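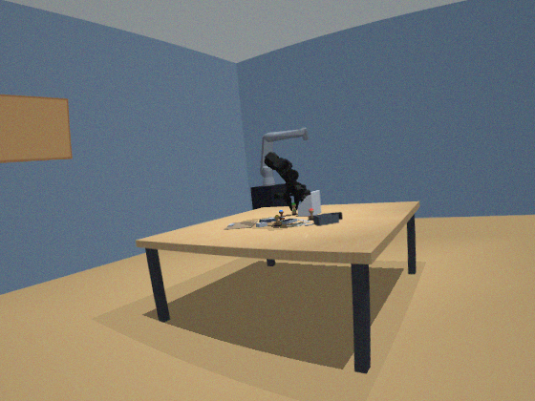

Table wobble and the second batch of milk paint

Sunday, July 24, 2022
By Shayne Gilchrist

I meant to spend this whole day on the milk paint and nothing else, so of course the first hour went to hunting for the good whisk, which was in the sink under the strainers. Whoever washed it, thank you. Whoever left it under the strainers, please hang it up next time.

Where we stood on Friday: batch one, mixed by the directions on the Fehr bag, went lumpy within an hour and streaked badly on the pine test boards. I had blamed the powder, and I said so rather loudly, and I would like to take some of that back. I think I was impatient. The bag asks for a rest after mixing and I gave it the length of a phone call.

Batch two. I weighed out the powder on the little scale, put in 500 ml of warm tap water a splash at a time, and worked it into a paste before letting it get any thinner. Last time I dumped the water in all at once and chased lumps for the rest of the afternoon. Then I covered the bowl with a damp cloth and left it for 30 minutes by the kitchen timer. It did foam up on top, as it always does, and I skimmed that off with a spoon and strained the rest through an old paint sock. Much smoother! There was hardly anything left in the sock, where on Friday I could have made a dumpling out of it.

The color is the one we have been calling Kidis blue, after the stool that came in from the Kidis house with its old finish still on the underside. My match is still a touch too green in daylight and just right under the shop lights, which is maddening. I added a pinch of the black and a smaller pinch of the red earth, and wrote both down on the lid in pencil. Please don't wipe the lid.

Test boards, all pine, all sanded the same way:

Board 4, bare wood, one coat. Soaked in fast and dried chalky, with the grain showing through nicely. I like this one best and I suspect the client will not.

Board 5, bare wood, two coats, light sanding between. Even, flat, a bit dull. Very close to the stool.

Board 6, over the old shellac, one coat. Beaded up at one end and began to crackle at the other. Some people pay extra for that look, I know, but it isn't what was asked for.

Board 7, over shellac, with the Zorico bonding additive stirred in, one coat. Sat down properly and stayed put. I rubbed it with a dry thumb once it had dried and got no powder, then with a damp one and got a faint blue thumb. It will need a topcoat whichever way we go.

So the plan for job 677 (the hall cupboard) is two coats with the additive in the first coat only. I do want to see board 7 again after it has had a few days to harden before anybody opens a can on the real thing. The paint itself won't keep. I have put what was left in a jar in the fridge, and it should be thrown out by the middle of the week, sooner if it smells like cheese.

As for the wobble, I finally got down on the floor with a flashlight and looked at the table from the back store room. I had been sure one leg was short. All the legs measure the same to within the width of my pencil line, and the trouble is that one of the corner blocks has let go of the apron, so the leg leans when you put weight on it. Old glue, gone brown and brittle. I scraped it back, warmed up some hide glue, and clamped it with a scrap of leather under each jaw. The clamps stay on overnight. If you need the table, use the other one and be nice to it.

I was going to try the Flernorora wax over board 5 as well, but the tin has dried out around the edges and I didn't trust it. I would rather buy fresh than find out on somebody's cupboard. The supplier has a cheaper tin size coming in October, though I can't see us waiting that long.

Left to do:

- Cut a bit more off the test pine, as there is only one board's worth left on the rack.
- Wash the paint sock again. It dried stiff while I was gluing.
- Look at the blue by the front window on a cloudy morning, before touching the mix.
- Call about the cupboard hinges. The client wants the old ones kept, and one of them has a crack through the knuckle that I am not sure I can braze without it showing.

I stayed later than I meant to and the radio was good. Boards are drying along the back shelf, painted side up, so please mind your sleeves.

Shop notebook. Questions to Shayne Gilchrist, at the bench or by phone. © 2022. Back to top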